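双腕ロボットの購入計画について:シミュレーション環境と実機、予算をどう分ければよいでしょうか

カテゴリ:設備・機器の導入計画
タグ:双腕ロボット、シミュレーション、見積もり、予算

ジラユ・タナサーン(Jirayu Tanasarn)

はじめまして。日本語は外国語として勉強しましたので、少し変な表現があるかもしれません。どうぞお許しください。

私は業務用の宿泊施設向けに、部屋の片付けを手伝う機械を企画している小さい会社で働いています。会社は全部で十数人ですが、ロボットの購入に関わるのは私と上司だけです。来年度の予算の申請を10月の終わりまでに出さなければなりません。そのために設備の計画を書いていますが、書けば書くほど分からないことが増えてきて、こちらで質問することにしました。

今の計画は次のようになっています。

実機:双腕の移動ロボットを2台。候補はNedmontの標準機です。アームが二本で、両方に二本指のグリッパーが付いているものを考えています。
計算機:学習とシミュレーションに使うワークステーションを2台。
シミュレーション用の部屋のデータ:Imelの部屋パック。家具と小物が入っていて、床や壁の色と模様を変えられます。
保守:Nedmontの代理店のRahimiと年間契約。

予算の上限は2000万円です。Rahimiから最初にもらった見積もりは、実機2台と設置の費用だけで1593万円でした。残りは407万円です。この407万円から計算機、部屋のデータ、保守、予備のグリッパーの指、そして実験室の床の工事まで払うことになります。私が計算したところ、保守の契約を入れた時点でほとんどなくなります。

上司は「実機が2台ないと、1台が故障したときに仕事が止まる」と言います。私もその意見は正しいと思います。しかし、私たちはまだ一度も自分でロボットに物をつかませたことがありません。最初の半年はシミュレーションの中だけで練習することになるでしょう。その半年の間、実験室に高い機械が2台立っているのは、もったいない気がします。

お聞きしたいことは次の三点です。

まず、最初の年は実機を1台にして、残りをシミュレーションの環境と計算機に使うという考え方は、現実的でしょうか。

次に、シミュレーションの部屋のデータにはどのくらいお金をかける価値がありますか。上司は「絵がきれいなだけのものにお金は払えない」と言っています。私はうまく反論できませんでした。

最後に、見積もりをもらうとき、代理店に必ず確認したほうがよい項目があれば教えてください。私は機械の購入の担当が初めてで、何を聞かなければならないのか、それ自体がよく分かりません。

長くなってしまいましたが、よろしくお願いいたします。

追記:実験室は事務所の一階にあります。エレベーターは必要ありませんが、入口に段差が一つあります。これも見積もりに関係しますか。

倉庫番の三毛

2台は要らないと思います。うちは最初に2台買って、1台は箱から出したのが翌年でした。保証期間は箱の中でも進みます。

段差は関係あります。搬入費が変わるので、写真を送って先に聞いてください。あと床の工事をするなら、段差も一緒に直したほうが安い。

ジラユ・タナサーン(Jirayu Tanasarn)

三毛さん、お返事をありがとうございます。保証期間のことは全然考えていませんでした。見積書をもう一度読みましたが、保証の開始が「納品日」なのか「設置完了日」なのか書いてありません。月曜日にRahimiに電話で聞きます。

段差の写真も送ります。

ルツィア(研究室の機材係)

こんにちは。私も日本語が母語ではないので、お互いにゆっくり行きましょう。大学の研究室で機材の購入を担当しています。長い答えになりますが、順番に書きます。

一番目の質問について。私なら、最初の年は1台にします。ただし、上司の方の心配も計画書の中で答えておいたほうがよいです。私は計画書に「2台目の購入を判断する条件」という欄を作りました。例えば、シミュレーションで練習した作業を実機で決めた回数だけ続けてできたら、2台目を申請する、という書き方です。こうすると、上司は「2台目をあきらめた」のではなく「時期を決めた」と説明できます。会社の中では、この違いが意外に大きいです。

故障のときの対策は、2台目の本体を買う以外にもあります。壊れやすいのは本体より手先です。グリッパーの指先、指のゴム、手首のケーブル。この三つの予備を最初から買っておくと、止まる日数がだいぶ減ります。代理店に代替機の貸し出しがあるかどうかも聞いてください。有料でも、もう1台買うより安いはずです。

二番目の質問について。上司の方の「絵がきれいなだけ」という言葉は、私も教授から同じことを言われました。私の答えは、お金を払うのは絵に対してではなく、部屋の種類と、物の当たり判定に対してです。見た目が立派でも、棚や物の形が物理計算の中でただの箱になっているデータがあります。そういうデータで練習しても、実機の役に立ちません。

参考に、私たちの環境の画面を一枚載せます。Vasauという部屋データを使っています。緑色の物を片方のグリッパーで持たせたところです。 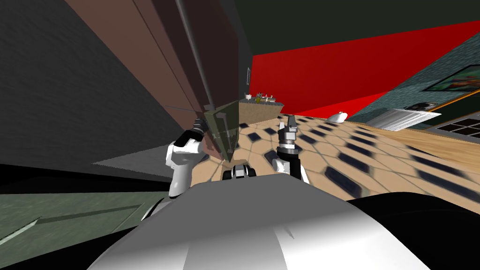

シミュレーション画面。左のグリッパーで物を保持、右のグリッパーは開いた状態。

ご覧のとおり、色がとても派手な部屋です。赤い壁に青緑の壁、床は六角形のタイルです。最初に見たとき、私は「こんな家に住む人がいるのか」と思いました。しかし、学習のためには、こういう部屋も混ぜておく価値があります。白い壁の部屋だけで練習させると、認識が白い壁に頼ってしまうことがあるからです。私たちは落ち着いた色の部屋と派手な部屋を混ぜて使っています。

それから、画面の下のほうがロボット自身の白い胴体でかなり隠れていることにも注意してください。カメラの位置を買う前に考えておかないと、こういうことになります。実機のカメラの取り付け位置を変えるのは部品代と工事代がかかりますが、シミュレーションの中なら数字を書き換えるだけです。私は上司の方への反論として、この点を一番強くすすめます。「部屋のデータとシミュレーションの費用は、カメラと架台を買い直さないための費用です」と書いてみてはいかがでしょうか。

部屋のデータを選ぶときは、試用版で次のことを見てください。引き出しと扉が動くか。小物を一つずつ持ち上げられるか。床と壁の模様を自動で変えられるか。契約が一年ごとか、買い切りか。最後の点は本当に大切です。私は一年契約だと知らずに買って、次の年の予算に入れ忘れました。

三番目の質問、見積もりの確認です。私が毎回聞いている項目を書いておきます。

保証の開始日(もう電話されるそうなので安心しました)
ソフトウェアの更新は保守契約に入っているか、別料金か
シミュレーション用のロボットのモデルを無料でもらえるか
電池の交換時期と、交換したときの値段
設置のときの講習は何人まで参加できるか
輸送中の破損は誰が負担するか
見積もりの有効期限

三行目は忘れやすいです。実機を買っても、同じ機種のモデルが付いてこない場合があります。自分で作ると時間がかかりますし、関節の重さの値などは、メーカーからもらわないと正確になりません。

計算機の2台については、私は賛成です。ただ、同じものを2台買うより、一台は学習用に良いものにして、もう一台は画面の確認用に安いものにするほうが、407万円の中では楽になると思います。

最後に、上限の2000万円を全部使い切る計画にしないでください。必ず後から何か出てきます。私のときは電源の工事でした。

ジラユ・タナサーン(Jirayu Tanasarn)

ルツィアさん、とても詳しいお答えをありがとうございます。印刷して上司に渡しました。

「2台目の購入を判断する条件」の欄は、そのまま使わせていただきたいと思います。上司もこの書き方なら部長に説明しやすいと言っていました。

カメラの位置の話は、画面を見てよく分かりました。私たちの計画では、カメラは頭の部分に一つだけでした。胴体でどのくらい隠れるのか、Imelの試用版で先に調べてみます。Vasauの試用版も申し込みました。

一つだけ追加で質問させてください。ロボットのモデルをもらえるかどうかは、代理店のRahimiに聞けばよいのでしょうか。それとも、メーカーのNedmontに直接聞いたほうがよいのでしょうか。

ルツィア(研究室の機材係)

先に代理店に聞いて、返事の内容を見積書の備考欄に書いてもらってください。口で「付いています」と言われただけだと、担当の人が変わったときに困ります。代理店が分からないと言ったら、メーカーへの質問を代理店から出してもらうのがよいと思います。

倉庫番の三毛

電源の工事、うちもやりました。充電器のところに専用の回路が要るかどうか、床の業者が来る前に確認を。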